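Changing the belts on a Clostau bead roller line

Filed under: Workshop notes, Power transmission, Maintenance

The small forming line at Flanommont had been eating timing belts since March. Three went in six weeks, all with the same wear: teeth polished on one flank and a frayed outer edge on the motor side.
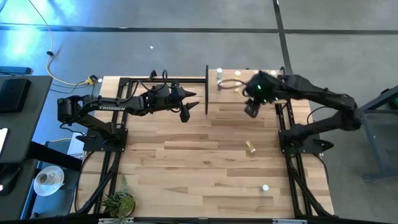 What was fitted

The original belts were 15 mm wide polyurethane with steel cord, running on aluminium pulleys. The data plate on the gearmotor gives 60 rpm at the output. The spares in the cupboard were a Hilus neoprene type in the same pitch and length. They fit, but the tooth profile is trapezoidal and the pulleys are cut for a curved tooth. I should have put a gauge on them before the first swap. I looked at the pitch figure on the sleeve and stopped there.

Alignment

A straightedge across the pulley faces showed the driven shaft sitting 1.5 mm proud. The shim under the rear foot of the gearmotor had been folded double at some stage and had crept out on one side. I replaced it with a single ground shim, torqued the feet in a cross pattern and checked again with the belt on. Parallel offset is now under 0.2 mm.

Tension

The tensioner on this frame is a slotted bracket with a jacking bolt, so there is no scale to go by. I used a frequency meter on the long span and set it to 154 Hz with the new belt cold. After 200 hours it read a few hertz lower and I took it back up once. The colour of the dust under the guard has changed from black to practically nothing.

Parts

Correct-profile belts came from Espinoza, who list them by metre or as closed loops. I ordered closed loops. The hour counter read 3,232 when the guard went back on. I have written that on the inside of the cover with paint marker, together with the belt code and the tension figure.

Still to do: the idler bearing is noisy at start-up, and the guard has two fasteners with metric heads and imperial threads.

Comments

gearhobber: What span length did you measure over? The frequency doesn't mean much without it.

Author: 410 mm, centre to centre on the long side. Should have been in the post.

tinshed_dave: Same belt mix-up on our labelling machine. The wrong ones lasted until the first hot week.

motor_rewinds: Check the keyway on that output shaft while the guard is off.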